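Screens and sticky notes at the Jurmont office

The December desk check covered 204 workstations on 2 floors. Most needed nothing more than a cable tie or a wipe. The most common remark on the check sheets was paper stuck to monitors. Notes on the glass leave marks, and when they fall off, the message goes with them.

Please move anything you still need to the Nakby board by the kitchen door. Old notes can go in the bin. Take paper off slowly from one corner, then go over the screen with a dry cloth. Spray cleaner stays in the supply closet and should not be used on monitors.
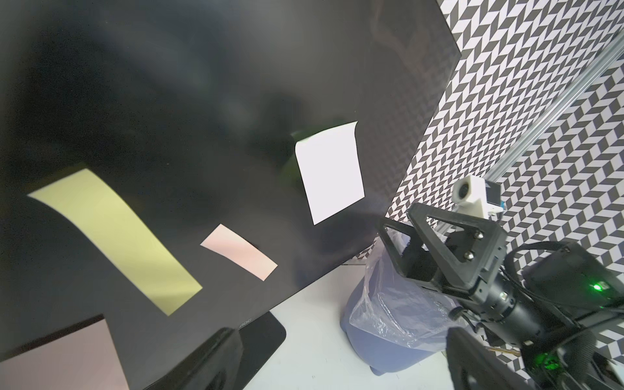
Notes on an AOC monitor, in yellow-green, pink and white.

Cloths and bin bags

Torkavov has delivered 2,000 cloths, and they are on the shelf under the printer. Clear bags for the desk bins are in the same place. If a bin is full before the evening round, tie the bag and leave it beside the bin. Requests for a new monitor stand go to the Bandara desk, extension 17.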